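Thread on rebuilding the brake hydraulics on a mid-sixties full-size sedan with four-wheel drums. The car sat in a barn for a long stretch. Notes are for anyone doing the same job, and for me when I do the next one.

Starting condition: pedal to the floor, reservoir dry, brown paste where the fluid used to be. Single-circuit master cylinder, one outlet, original to the car as far as the casting numbers go. Odometer shows 57 thousand and I believe it, going by the pedal pads.

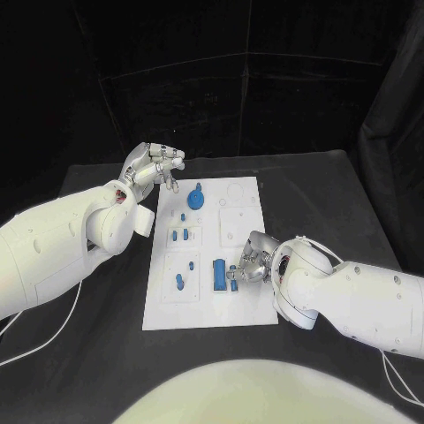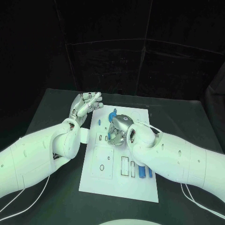 Order of work: drums off, inspect, wheel cylinders, hoses, hard lines, master cylinder last. People do the master first since it is the easy one to reach. Then they push rust from the old lines through the new seals. Last is better.

Drums. Three came off with penetrating oil and a dead blow. Left rear did not. The shoes had worn a ridge into the drum and the lip was holding it. Back the star wheel off through the slot in the backing plate. You need a thin screwdriver to lift the self-adjuster lever off the wheel while you turn it with a spoon.

If the star wheel is frozen, stop before you bend the backing plate. You can cut the heads off the hold-down pins from behind and pull the drum with the shoes loose inside it. The pins are cheap. That is how the left rear came off.

Measure the drums before buying anything else. The maximum diameter is usually cast into the outside face, under the rust. Check for bell-mouthing too: one reading near the open edge, one at the back. Two of mine were fine, one needed a light turn, and the left rear was past the limit.

Replacement drum came from Triltine. 57 dollars plus freight. Runout was acceptable on the hub after I cleaned the mating face with a wire wheel. Before cleaning it was not. Clean the face first and save yourself the return label.

Wheel cylinders. All were stuck, two so badly that the pistons had to be pressed out. You can hone a lightly stained bore. You cannot hone out a pit that catches a fingernail. Mine were pitted where the fluid had sat along the bottom, so they all got replaced.

Check the bore size against the old casting, front and rear separately. The rears are smaller on this car. One seller listed a single part number for both axles. That would bolt up and give you far too much rear brake in the rain.

I kept one original cylinder, the right front, and sent it to Selvanayagam to be sleeved in brass. That was to see if the work was good enough for the master. It was. Bore finish was even and the bleeder threads had been chased. Turnaround was longer than quoted.

Rubber hoses. Replace all of them regardless of how they look. The inside swells and closes before the outside cracks. I cut one of the old fronts lengthwise and the passage was down to a pinhole. A hose like that lets pressure in and will not let it back out, so the brake drags.

New copper crush washers wherever a hose seats against a cylinder. Do not reuse the old ones. Do not add thread sealant either. The seal is at the washer or the flare, never at the threads.

Hard lines. I used 3/16 copper-nickel on the whole car. It bends by hand around a socket and flares without splitting. It costs more than coated steel and it will not look right to a concours judge. This car is not going in front of one.

If you want the correct look, Kesuler sells pre-bent steel sets. I have used one on another car. The long front-to-rear line ships folded in half and you straighten it yourself, so count on one bend that is not quite where the factory put it.

Flares. Double flare only, 45 degrees. Single flares split. Bubble flares belong to a different seat. Steps, for the record: cut with a tubing cutter, file the end square, deburr inside and out, chamfer the outside edge, slide the nut on, then flare.

Slide the nut on before the flare. I have been doing this for years and still made one line without its nut.

The cheap bar-type flaring tool will work on copper-nickel if you oil the cone and set the height with the step on the die. A hydraulic tool is better. I borrowed one for the rear axle lines, where I had already thrown away two pieces from leaning flares.

Route the new line where the old one ran and use every factory clip. Clips missing from the frame rail mean the line vibrates, hardens and cracks at the first nut. Mine was short several. Rubber-lined clamps on the original holes are an acceptable substitute.

Proportioning: there is no proportioning valve on this car, only a brass distribution block with the stop lamp switch screwed into it. Soak the block in alcohol, blow it out in both directions, and look through every port at a light. One of mine was plugged solid.

Replace the stop lamp switch while it is out. It is a pressure switch and they leak through the electrical side. If you find fluid in the connector, that is where it came from.

Master cylinder. I thought for some time about converting to a dual circuit. The argument for it is simple: with a single circuit, one burst hose and you have the parking brake. The argument against is originality, which matters to me less than stopping.

The conversion used a later dual-reservoir drum/drum master from the same make. Bolt spacing matched. Pushrod depth did not. Measure the depth of the piston socket on both units. If the new one is too shallow or the rod too long, the piston never returns fully and the brakes lock up as they get hot.

I used an adjustable pushrod from Studness. Set it for a slight amount of free play at the pedal before the piston moves. You should feel it with one finger. None is wrong and an inch is wrong.

Also check that the new master is meant for drums on both ends. Drum outlets use a residual pressure valve to keep the cup lips against the bores. Disc outlets do not want that. A disc/drum master on this car will give a low first pedal every time.

Splitting the circuits: front port and rear port vary by maker, so go by the paperwork for the unit in hand. Rear line now goes straight back. Front line goes to the old block, with the former rear outlet plugged. The stop lamp switch stays in the block on the front circuit.

Bench bleed the master. Clamp it level by the flange, run the plastic tubes back into the reservoir below the fluid line, and use short slow strokes until there are no bubbles. Mine took a good deal longer than the instructions suggested. Do not skip it and hope to chase the air out at the wheels.

Shoes. Short shoe to the front, long shoe to the rear, on both sides of the car. The adjusters are handed. Left and right threads look the same on a bench, so do one side at a time and leave the other assembled as a reference. Each cable guide sits flat on the shoe web or it will pop off.

Brake grease on the backing plate pads, thin film, nothing else. If the pads have grooves worn into them, weld and file them flat. A shoe that hangs in a groove feels like a sticking cylinder and you will replace the wrong part.

Fluid. DOT 3, from a sealed can. Silicone has its supporters for cars that sit. I have nothing against it on a fully dry system, but it holds small bubbles and I did not want to bleed this car twice.

Bleeding order: right rear, left rear, right front, left front. Gravity first for an hour with the bleeders cracked, then a helper on the pedal. Slow strokes. Keep the reservoir above half. If you run it dry you start again from the bench step.

Two leaks on first pressure. One was a flare at the left rear cylinder, which sealed after I loosened and retightened the nut twice. That is normal with new seats. The other was a crossed thread at the block, my fault, and the line was remade.

Pedal test: hold firm pressure for a full minute. It should not sink at all. Then leave a strip of dry cardboard under each wheel and along the frame rail overnight and look for spots in the morning.

Adjust the shoes before judging pedal height. Turn the star wheel until the drum will not rotate, then back off until you get a light even scrape. Finish with a set of firm stops in reverse. A low pedal on a freshly bled drum car is nearly always adjustment.

Cost, less tools: 377 dollars for the hydraulics, including the dual master and the sleeving. Shoes and hardware were separate. I had a quote from a shop at several times that and they would not commit to a date.

Since then it has gone 260 miles. No pull, no drag, all four drums close to the same temperature after a long downhill. Right front was slightly warmer at first and I backed that adjuster off two clicks.

Parking brake is still poor. The rear cables are rusted inside their housings and one does not return. New cables are ordered and should be here Monday. The intermediate lever under the floor was also dry, so that gets cleaned and greased at the same time.

Replies are open for part number questions. Include the axle and the bore size cast on your old cylinder. Model year alone is not enough, as there was a mid-year change to the front brakes on the wagons and I have only worked on the sedan.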